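Nomix
Open positions: Demonstration Operator, tabletop handling (part time, fixed term)
Location: Lindsay site, second floor
Posted: April 27, 2022
Reports to: Fiona Cruickshank, Data Operations

Summary

Nomix is hiring operators to record manipulation demonstrations with hand-held grippers. The recordings are used to train a policy that will later run on the Plitanton arm. An operator holds the gripper, performs a short household task at a table, resets the objects and repeats. The gripper carries its own camera, and every recording is made from that view.

The current collection stands at 3,341 accepted episodes from the Bretitz site. The Lindsay site opened in February and will take over the basket and container tasks. We are filling 9 operator seats.

Duties

Record episodes from a written task card. A card names the objects, the starting layout and the end state.
Vary the starting layout between episodes as the card directs. Layouts must not repeat in a fixed order.
Keep both fingertips in the camera view from first motion to release.
Mark each episode as kept, failed or discarded before starting the next one. Failed attempts are retained under their own label and should not be deleted.
Check finger alignment and camera mount at the start of each shift and after any drop.
Report objects that have been bent, torn or replaced, so that the object list stays correct.

Operators do not label video, write code or work near powered arms.

Requirements

Able to stand at a table for blocks of 45 minutes, with breaks between blocks.
Steady use of either hand. Left-handed operators are wanted, and the grip can be switched.
Normal or corrected vision.
Able to read task cards in English.
Willing to repeat the same motion many times at an even pace. Speed is not scored. Jerky motion, long pauses in mid-reach and contact with the table edge are the usual grounds for rejection.

Experience with robots is not required. People who have done assembly, sewing, lab bench work or food prep tend to settle in quickly.

Hours and pay

Shifts are four hours, morning or afternoon. The term is 71 working days with a possible extension. Pay is hourly and does not depend on the number of accepted episodes. Training time is paid at the full rate. The rate is given in the information sheet sent to each applicant.

Training and trial session

Colm Tierney runs the trial session, which lasts around 115 minutes. It covers the grip, opening and closing the fingers, approach angle and the episode controls. Applicants then record a short set on a basket card. In the basket tasks the wire mesh is the main difficulty. A finger that comes in too low can catch in the lattice and drag the whole basket, so the approach is made with the fingers wide open and closed only once the tips are on either side of the target.
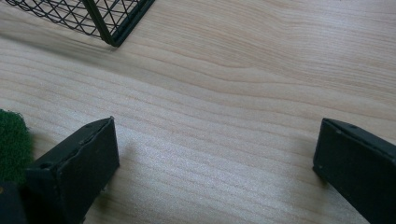

Sets from the trial are reviewed the same day by Nadiia Pavliuk, who checks that the motion is smooth, that the fingers open fully before each approach and that the episode ends with the hand clear of the object. Applicants receive written notes whether or not they are offered a seat. One repeat trial is allowed.

Privacy

The camera points down the fingers at the work surface. Hands, sleeves and jewelry may be recorded. Sound is not. Operators are assigned a number, and names are not stored with the episodes. A consent form is signed before the trial, and consent for trial recordings can be withdrawn in writing at any point before the set is merged into the collection.

How to apply

Send a short note to the Lindsay front desk, marked for Charoen Meesuk. Include your preferred shift, which hand you write with and any period when you are not available. A resume is optional. Applications are read in the order received, and trial places are offered until all seats are filled.

Questions about the equipment or the physical demands of the work go to Colm Tierney at the same address.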